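Search this site Search Enter keywords

Rekeying the back door

The lock on my back door is a Caltberg pin tumbler, and it had been getting stiff since April. Graphite helped for two days. I decided to pull the cylinder and replace the pins.

Removal

Take out the long screw in the edge of the door, put the key in, and turn it slightly until the cam lines up with the body. The cylinder then slides out. Mine needed a push with the handle of a screwdriver.

Measure from the center of the screw hole to each face before ordering anything. The Istitz catalog lists 148 combinations of length and finish, and the lengths are close enough that a wrong one will go in and then stick out past the plate.

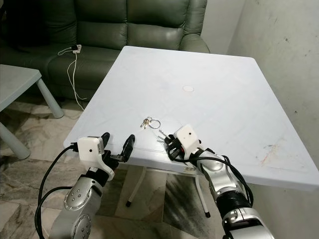 Repinning

Use a follower of the same diameter as the plug. If there is a gap behind the plug as you push it out, the top pins and springs drop into it and you start over. I started over.

The bottom pins go in by key cut, read from the shoulder toward the tip. The Virág kit numbers its pins from the shortest up, while the Caltberg chart runs the other way. Chamber 4 had the most wear, and its old pin was visibly rounded on one side.

Test the plug with the key before putting the clip back on. It should turn freely with all pins flush.

2 comments

Does the Drastden follower fit this plug? Mine is a hair too thin.

Graphite and old oil make a paste. Flush the cylinder first, then use a dry PTFE spray.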